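Progress Report to the Hasitz Fund
Project: Household sorting with two hands — collection of demonstrations
Reporting period: January to March
Prepared by: the Estach group

1. Where we are

In the previous report we promised to finish the collection setup and to start recording the first family of tasks, which we call "put away." Both are done. The station has been in regular use since the second half of January, and the recordings are stored on our own server with a weekly copy to the Deligiannis archive, as the agreement asks.

At the end of March we had 366 accepted demonstrations. The plan for this period was lower, but we do not consider this a large success, as the distribution over tasks is not even. The task of placing an apple in a small bin with an open lid is well covered. The tasks with soft objects are behind, and I return to them in section 4. 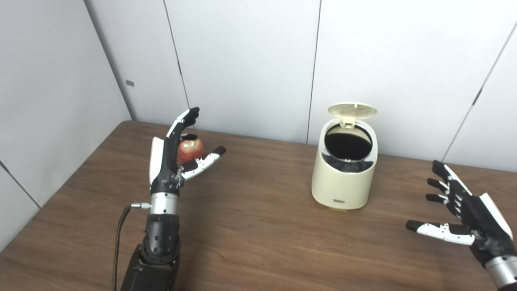

Estach group, project lead

2. How the demonstrations are collected

The operator controls both arms by teleoperation and sees the table from the head camera. One demonstration is one complete task, from the starting position of the arms until the operator presses the pedal to close the recording. We record the head camera, the joint positions of both arms and hands, and the commands sent by the operator. The commands and the measured positions are kept as separate streams. In the first weeks we kept only the measured positions, and this was a mistake, so those recordings are not part of the number given above.

For the bin task we ask the operators to keep the second hand open and out of the way when it has no work. This instruction was added in February. Before it, every operator had a different habit with the free hand, and the first model learned small movements of this hand which had no purpose. After the change, the movements became smaller, but they did not disappear completely.

A session is limited to 20 demonstrations per operator. After that number the quality goes down — the grasps become hasty and the release is often too early. We tried longer sessions in January and we do not want to repeat this.

3. Review and labeling

Every recording is watched by a second person before it is accepted. The reviewer gives one of 2 marks, accepted or rejected, and writes a short note when the mark is "rejected." The most frequent reasons are a dropped object, a bin pushed out of its place, and a pause of the operator in the middle of the task. We keep the rejected recordings in a separate folder, as they can be useful later for a model that must recognize failure.

The accepted recordings are then divided into four phases: reach, grasp, carry and release.
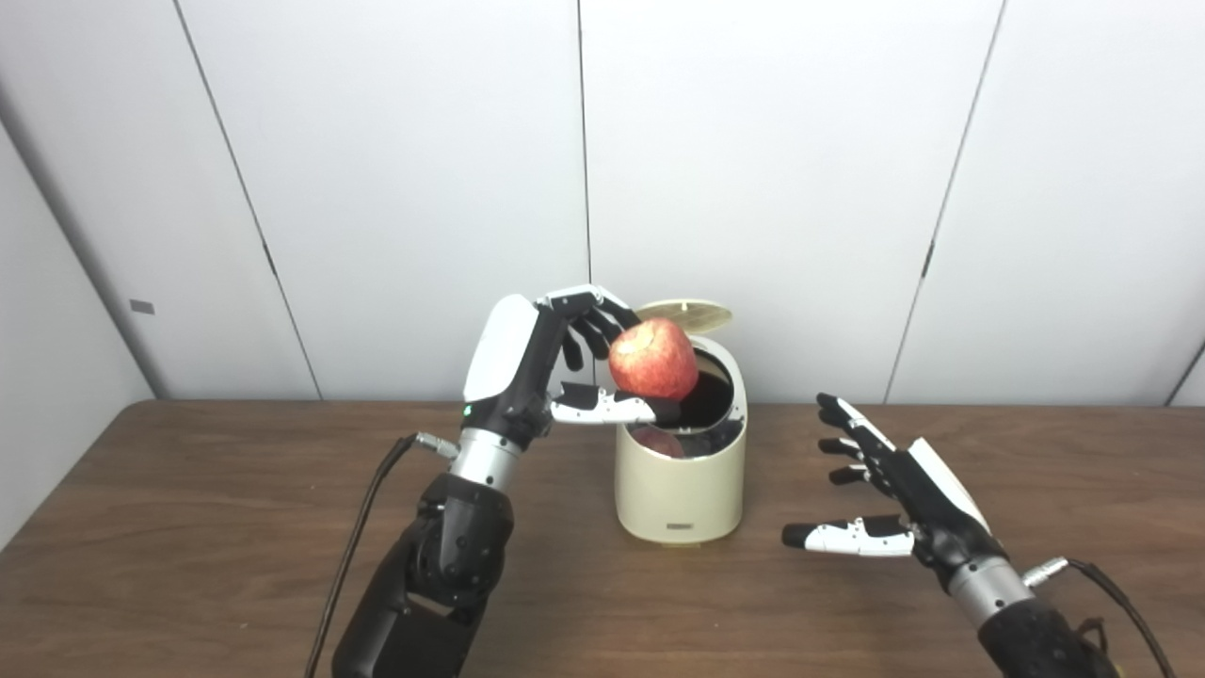

The border between carry and release is the most difficult to place. Two reviewers looking at the same recording often chose moments that were far from each other. We have now written a fixed rule: release begins with the first command that opens the fingers, even if the object does not yet move. With this rule the reviewers agree much better, and the older labels were corrected in March.

The tool for labeling is Zenow, as in the last period. It works well for us, but the export is slow when a recording has many streams. We wrote a small script which exports the streams one after another, and it can run during the night.

4. Difficulties and delays

The collection stopped for some 22 working hours in February, when we had to repeat the calibration of the wrists. The calibration check is now done at 9 in the morning before the first session and takes a few minutes.

The soft objects (cloths and small bags) are behind the plan. The operators cannot feel the contact, and with a thin cloth they close the fingers above it or press on the table. We are testing a simple signal, a tone in the headphones when the motor current of a finger rises. The first opinions of the operators are positive, but we have too few recordings to report a result.

5. Next period

From April to June we plan to:
— collect the missing demonstrations with soft objects, with the tone signal if it proves useful
— vary the position of the bin on the table more than we do today
— train the second version of the model on all accepted recordings and compare it with the first one on the same starting positions

No change of the budget is requested. We would like to ask the Fund for permission to move the part reserved for travel to the payment of operator hours. A separate letter about this will be sent in April, together with the table of expenses.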